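# Questions about the fruit box

Many customers write to us with the same questions, so I collected the answers on one page. If your question is missing, please send it to Ingrid Strickland at the Pukia shop and she will pass it on to me.

**What is in the Garrido box?**

It changes with the season. In August it is mostly citrus: oranges, mandarins, some lemons, and one or two bigger fruits when our growers have them. We also add a few small fruits to fill the gaps. The list for your box is printed on the inside of the lid.

**How much does one box weigh?**

The small box is 50 fruits or fewer and most people can carry it alone. The large box holds up to 80 fruits. Please ask someone to help you with the large one, especially if you have stairs.

**Must I unpack the box on the same day?**

Yes, please. The fruit travels close together and it needs air. Take everything out and lay it on something soft and clean, with a little space between each piece. A hard bench can bruise the fruit if you put it down too quickly. At my house we use an old bedsheet, spread over the bed in the spare room, and we sort there. It washes easily afterwards.
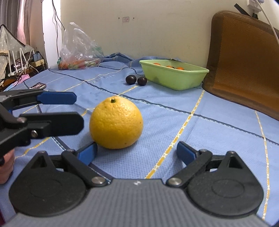
*Citrus on the blue sheet, with two small dark fruits further back.*

**What should I look for when I sort?**

Turn each fruit in your hand and press it gently with the thumb. Soft places, a split in the skin or a smell like wine mean you should use it first or put it in the compost. Bumpy skin is normal for many kinds of citrus and does not tell you anything bad about the inside. Small brown scratches come from the branches moving in the wind.

**Should I remove the little green stem piece?**

Please leave it. When you pull it off, it can make a small hole in the peel, and mould likes to begin there.

**Do I wash the fruit before I store it?**

No. Wash it when you are going to eat it. If you want to use the peel for marmalade or cake, rub it under warm water with a soft brush and dry it with a towel.

**Where do I keep it?**

Citrus is fine in a bowl for one week. For longer, put it in the crisper drawer of the fridge, in a bag that is open at the top. Passionfruit can stay in the bowl until the skin becomes wrinkled. Plums are better in the fridge once they are ripe. Check everything again every few days, even if it looked perfect the first time.

**One of my fruits was damaged. What now?**

Write to us within two days and tell us the number on the lid. We will add a replacement to your next box. Last year we sent 1,567 boxes and had 136 messages about damage, and Lyle Ruiz-Ortega, who packs in our Lillar shed, read every one of them. He now puts the heavy fruit in the bottom layer only.

**Can I return the empty box?**

Yes, we are very happy to have it back. Fold it flat, keep it dry, and leave it beside your door at the next delivery. The paper inside can go in your recycling.

**Do you deliver to Fillel?**

Yes, but only in the morning, before 11. In the afternoon the van is already on the other side of the river.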